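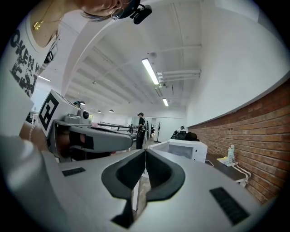 Skollix Chores, release 3
June 25, 2018

Hello, and thank you for taking an interest in our little collection! Skollix Chores was put together by Beca Rees and Zinhle Msimang to help with a question we keep being asked by friends and relations – can a machine do the housework yet? Our own view, after a good deal of watching, is that it can manage bits of it on a kind day, and that wiping round a tap is still far harder than it sounds.

What's inside
There are 656 recordings, each of a person doing one chore with hand-held grippers. Folding, wiping, loading and putting away are all in there, along with a few shop-floor jobs (mostly packing and sorting) that Bheki Mkhize talked us into. 200 of the recordings are set aside for testing, so please don't train on those.

Layout
chores/ the recordings, one folder each
labels.csv chore name, start and end times
notes/ Charmaine's remarks, well worth reading with a cup of tea

Known troubles
Rooms are busy and people wander through the background. Labels for "tidy" and "put away" overlap more than we'd like, and we mean to sort that out in August. Cloth is thin on the ground – sorry, we do know!

Questions and corrections go to Charmaine Tshabalala, who is very patient with both.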